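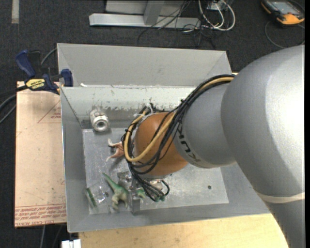

Bits and bobs, priced by the scoop

Every town seems to have a mixed bin now. The one in Drudarville is grey metal with sloping sides, and its silver floor is scuffed and scratched all over. A metal pipe fitting leans against the back, and a pinkish-orange toy with thin limbs lies nearby.

Fans say such bins save good parts from the tip. I have my doubts. I kept a list through May: 174 items in, and most of them still there when I went back. A pipe fitting is useful if it fits your pipe - mine date from 1990 and nothing does. The toy I might have taken, but I have a drawer at home already.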